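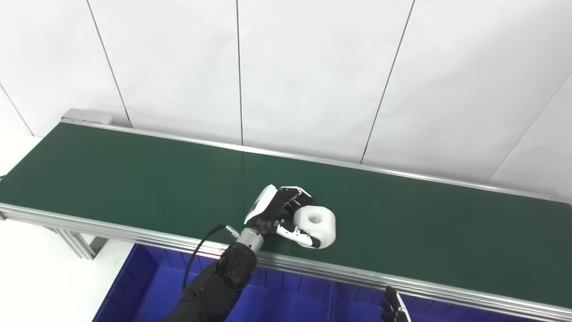

Green belt, blue bin, white part. Pretty much my whole October.

October 10, 2021. Ok so a few of you asked about the belt line after I posted about moving everything into the Brulerberg unit. Thread. Typing this between loads so bear with me

---

First thing everybody asks. Yes the belt is green. Dark green. Came that way from Belledik, I didn't pick it. I wanted black because black hides scuffs. Now I'm glad I got outvoted by the price list

---

Reason: the parts are white. White on dark green you can see from across the room. White on the old gray table, forget it. I used to lose them in plain sight, then find them with my elbow

---

Side rails are aluminum. Chunkier on the near side, thinner on the far side. I keep getting asked if that's on purpose. Don't know! It was like that in the box

---

What I do know is I lean on the near one all day and it hasn't budged

---

Legs are the same kind of slotted aluminum stuff. If you have never built with extrusion: buy more T-nuts than the list says. Then buy more. They roll under things and they live there now

---

Building it took me 6 evenings. Manual says an afternoon. The manual was not written by somebody with one hex key and a cold

---

Leveling. Ugh. The floor in here looks flat, it is pale and smooth and it is lying to you. Put a level on the belt, not on the rail. I did the rail first and then had to do the whole thing agian

---

Ok the bin

---

Big blue plastic one, ribbed on the inside, from Petridis. Sits on the near side right under the belt. Tried it at the end first like a normal person

---

At the end = everything drops from belt height and bounces. Some of it bounced OUT. Spent one whole morning on my knees with a flashlight

---

Near side = the part gets lifted off and set down. Short trip. Way less noise too, which the unit next door has been nice enough to mention

---

The ribs matter more than I thought they would. Smooth-sided tub, the parts suction together when you stack tubs and you get that awful squeak. Ribs, no squeak. Also easier to drag one when it's heavy, don't ask me why

---

Don't fill it to the top. I know. You want to. Two-thirds and swap it. A full one is a back injury with handles

---

Mine doesn't even have great handles come to think of it. Just a lip. Gloves help

---

Parts. They're for the Zaline job. White plastic, rounded, kind of blocky, round hole in the top. Somebody in my mentions guessed bath toy. Somebody else guessed spool. I can't say much about where they go but I can tell you they are annoying to stack

---

Rounded corners look friendly. They're not. You set one down on a moving belt and it wants to walk. Flat face down, hole up, that's the rule. I wrote it on tape and stuck the tape on the door

---

Hole up because:
- you can see straight away if there's flash left in it
- it's the same every time so a wrong one jumps out
- hole down picks up belt fuzz

---

Belt fuzz is real. New belts shed a bit. Wipe it down before the first run and again the next day. Damp cloth, plain water. I used the lemon spray once and the parts slid like a hockey game

---

Batch size. We do 200 to a batch. I tried bigger. Bigger is fine until you find a bad one near the end and can't tell where the bad ones started. Keep it at 200, write the batch on a card, drop the card in the bin with them

---

Card goes in FIRST, against the side. Not on top. On top it blows off the second anybody opens the big door

---

Someone is going to ask about speed so. Slow. Slower than you think. There's a knob and the knob goes a lot further than it needs to. I put a dab of paint where I like it and now it stays there

---

I run 45 minutes and then stop. Not the belt's fault, it could go all day. My eyes can't. After that long every part looks perfect, including the ones that aren't

---

Stop is 20 minutes. Sweep, swap the bin, coffee, look at something that isn't green

---

Sweeping. Put it in the routine or it won't get done. Pale gray floor shows every single crumb, which I hated in week one and now kind of like. You can see a dropped part from the door — same trick as the belt only backwards. Well no, white on pale gray is hard. Dropped *dark* stuff then. Screws. Zip tie ends. You get me

---

White ones on the floor I still find with my shoe

---

Walls are white panels, big rectangles with thin dark seams between. Wipe clean. Came with the unit. The old place had pegboard everywhere and I miss it, there's nowhere to hang anything and I'm not drilling into those panels, I'd like my deposit back

---

So the tools live on a rolling cart. Which rolls. Guess how I learned the floor isn't level

---

Couple people asked about noise. Belt itself is a hum. Loudest thing is the first few parts hitting the bottom of an empty bin. Folded towel in the bottom, fixed. Take the towel out before it goes on the truck. I have lost two towels to Zaline and I don't expect to see them again

---

Tracking! Almost forgot. Belt drifts toward one side if the end roller is even a hair off. Little turns on the adjuster. Quarter turn, let it run, look again. I did full turns the first day because I was hungry and the thing went and chewed its own edge. Small nick. Still bugs me

---

Spare belt is ordered. Lead time on green is silly. If you're buying from anybody, get the spare at the same time and put it on the high shelf and forget you own it

---

Cost question. Not posting the number, it's the client's line partly. The belt was the big one. Bins are cheap. The thing I underbudgeted was lighting

---

Overhead light only gives you a soft shadow next to each part, which I thought would be a problem. Nope. The shadow helps, if it looks lopsided the part's sitting on something. Usually a crumb of plastic. I'd still like one more lamp at the far end tho

---

Things I'd do different, quick:
- build it in the spot where it's going to live. I built it by the door. Moving it was a two-person job and there was a lot of language
- bins all the same color, so they nest and nobody argues
- tape line on the floor for where the bin goes, day one
- label the spare hex keys, hide the spare hex keys

---

About same color. I have blue ones and one lonely red one from before. The red was meant to be rejects. Then it got used for lunch stuff for a week and now no one trusts it

---

Rejects go in a shoebox for now. It's a good shoebox. Lid and everything

---

Somebody replied asking could you do this on a folding table. Sure. I did, all of February. You slide things along by hand and by the end of the day you have shoulders made of gravel. If it's one order, use the table. If they keep coming back, get a belt

---

Short one is fine btw. Mine's long because it was the length they had in stock. I use the middle. The left end by the little gray end cap mostly just collects pens

---

Pens on a belt, don't. One went for a ride on my break and I found it in a batch. Batch card, parts, one pen. Client was nice about it

---

What else. Sleeves. Roll them up or keep them snug, and no lanyards by the rollers. Hair back. Know where your stop button is with your eyes shut. I practiced, felt dumb, still glad

---

Lift the part, don't drag it over the rail. Drag marks show on white and they don't rub out. I had a nice little pile of those early on. Shoebox

---

And check the underside before it goes in. Everyone looks at the top becuase the hole's there. The scratches are never on top

---

Ok bin's at the line, gotta swap it and write the card. Will answer belt tracking questions tonight, there were a lot of them. If you asked about the lemon spray — no, not even a little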